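Tags: Shared Workshops / Low-Cost Manipulation / Technical Notes

3. Build and Workshop Setup

The grippers described in this paper were assembled over one winter at Sketstead, a shared workshop open to members in the evenings. The design follows an earlier pair, named Jestska, that was built at home by the second author. This section covers the working area, the choice of task, and the changes made to the fingers before recording began. Figure 3 gives three views of the cup task.

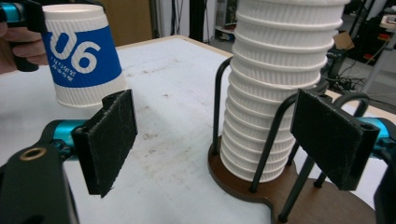
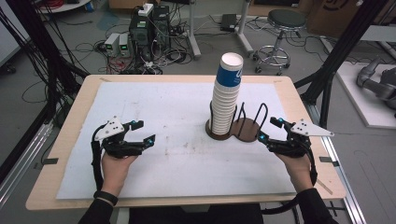
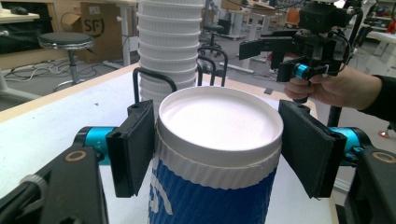 Figure 3. Paper cup task with two hand-held grippers and a wire-loop cup holder.

3.1 Choice of task

Paper cups were chosen because they are cheap, light, and easy to crush. A rigid part will tolerate a poor grasp, while a thin paper wall tends to show one at once. Cups also nest tightly, so that taking one from a stack calls for a steady hold on the stack and a straight pull on the cup. The task can be learned by a new operator in a few minutes, an important point in a workshop where the same people are seldom present two evenings in a row.

3.2 Finger pads

The first pads, carried over from Jestska, were bare printed plastic. They slipped on smooth paper unless the operator squeezed hard, and the squeeze often left a dent. The present pads have a soft, dark facing. The facing gathers lint and must be brushed clean from time to time, but it allows a lighter grip. Wear has not yet been measured in a formal way, and we make no claim about the life of the pads beyond the 35 sessions completed so far.

3.3 Work surface and lighting

The work surface is white. Earlier recordings were made on bare wood, and the edges of brown objects were hard to separate from the table in the video. The white surface marks easily. We decided to leave these marks in place between sessions, as a learned policy should not depend on a clean table. Room lighting was used throughout, and no lamps were added.

3.4 Recording procedure

Each session was limited to seven practice runs followed by recorded runs. Operators were asked to work at a natural speed and to keep going after a dropped cup. Siiri Lehtinen checked the recordings for missing video and timing faults; Radymyr Sydorenko kept the build log and made repairs. In all, 3521 runs were recorded, of which some 2000 were kept for training. Most of the rejected runs came from the first weeks, when a loose connector — later replaced — caused gaps in the data.

The same procedure was used in February for the bowl task, which is reported in Section 4.

Contact: Sketstead Workshop, Grelosside | © 2018 The authors | Back to top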